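3.2 Setup and upkeep of the fruit cell

The fruit cell at Stindgate has one humanoid robot with two arms, a mobile platform that carries wooden crates, and a display stand that holds more crates. The task is to move bunches of grapes between the two. All cell software runs under Fliltov, our in-house job scheduler, and the cell was in use from August until the end of the study. Over that period we logged 1,193 transfer attempts.

The platform is parked by hand. We first used tape on the floor, but the tape lifted at the corners and the parking position crept toward the stand over a morning's work. We now push the platform against a removable stop, check its heading with a straightedge, and take the stop away before the robot is powered up. The crates are then set down with their open side up and their long boards square to the platform edge. A crate that sits crooked by more than 12 mm is reset.

The stand needs less care. It is dressed with artificial leaves and flowers in the way a shop would dress it, and we kept this on purpose, as the foliage hides part of the crate rim from some viewpoints and a cell without it gave grasp results that did not carry over to the test store. Stems that hang into a crate are tied back to the bar. Early on, a stem caught between a finger and the palm pulled a whole garland down, and the run had to be stopped.

Each hand is checked before the first run and again after 4 hours. The operator opens and closes the fingers with no load, wipes the finger surfaces with a dry cloth, and looks for play at the joints near the palm. Cables along the arms get the same attention. They must have enough slack for the full reach of the elbow, but a loop that hangs too low can snag on a crate board - this was the cause of most unplanned stops in the first weeks. Majdi Atallah wrote the checklist and trained the other operators on it.

Figure 4 shows the cell from the head viewpoint (first two views) and from close to one hand (third view).
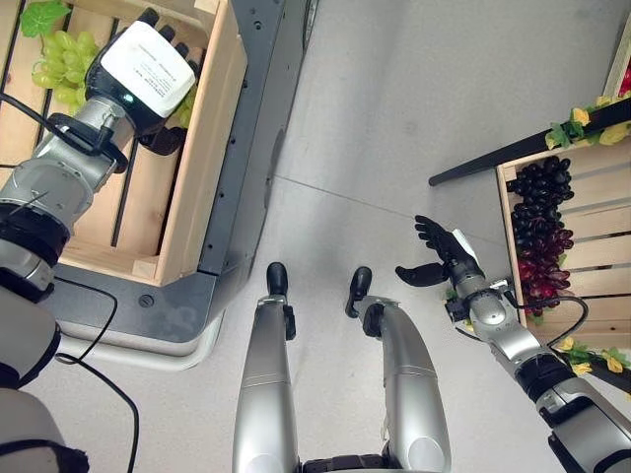
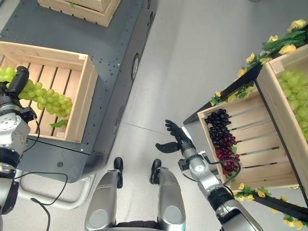
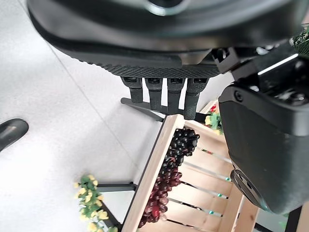

Figure 4. The fruit cell. Grapes lie in wooden crates in all three views.

Wrist calibration was the part of the upkeep that took the longest. The procedure uses a printed board laid in an empty crate, and the hand is driven to 13 poses above it. If the error at any pose is over the limit, the mount screws are tightened and the full set is run again. We do not correct single poses, as that hid a loose mount from us on two occasions. Head calibration was done with the same board and held much better between checks.

Faults were entered in a shared log with the time of day, the arm involved, and what the operator did to clear them. Finger faults were cleared by a restart of the hand in most cases. When a restart did not help, the hand was swapped for the spare and the wrist calibration was repeated before any further attempts were counted.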